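Kerkville's community cookbook is back for a second printing

October 10, 2022

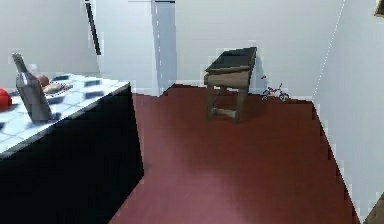 Good news for everyone who missed out in June – the Kerkville community cookbook is going back to press! The first run of 200 copies was gone before the summer was over, and the library has kept a waiting list at the front desk ever since.

The new edition will be a run of 2,000, with 32 recipes that weren't in the first book. Khadija Chraibi, who edits the collection, spent much of September testing them at home and says the soups chapter has nearly doubled. Her own lentil soup is in there this time (readers asked for it again and again), along with a wonderful peach cobbler from the Bermúdez family and a skillet cornbread that took four tries to get right.

"People sent in cards with gravy on them and notes in the margins from their grandmothers," Chraibi said. "I kept as many of those notes as I could fit."

Kernell Printing on Durker Street is handling the job again, and the new copies will have a spiral binding so the book lies flat while you cook – a request that came up in almost every letter. The index has been redone too, and you can now look up a dish by its main ingredient as well as its name.

Anyone already on the waiting list will get a call from the library when the books arrive. New names can be added at the front desk during regular hours. Recipes that came in too late for this edition are being saved for the next one, and Chraibi would love to see more breads and pickles.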